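L'atelier partagé Jurkula met en service un poste de poussée robotisé monté par ses membres

Mars – L'atelier partagé Jurkula annonce la mise en service de Folel, un poste de manipulation par poussée conçu et assemblé par trois de ses membres. Le bras, acheté d'occasion, travaille sans pince : une tige cylindrique fixée en bout de bras déplace les pièces par simple contact latéral.

Le plan de travail est une planche en bois posée sur une table perforée. La commande limite la vitesse de la tige à 300 mm/s et interdit toute descente sous la surface de la planche.

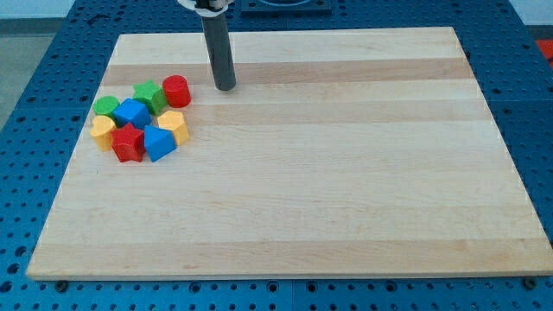 Les essais portent sur le regroupement et la séparation de 8 blocs de formes différentes. Le journal de bord compte à ce jour 1838 poussées enregistrées. Les formes à angles rentrants, comme l'étoile, restent les plus difficiles à orienter.

« Le calibrage du repère de la table nous a pris plus de temps que le câblage », indique Sabine Brinkmann, responsable du montage. Le logiciel de commande a été écrit par Warrick Rewi.

Les plans et la nomenclature sont consultables sur demande à l'accueil de l'atelier.

Contact presse : Isla Donnelly, atelier Jurkula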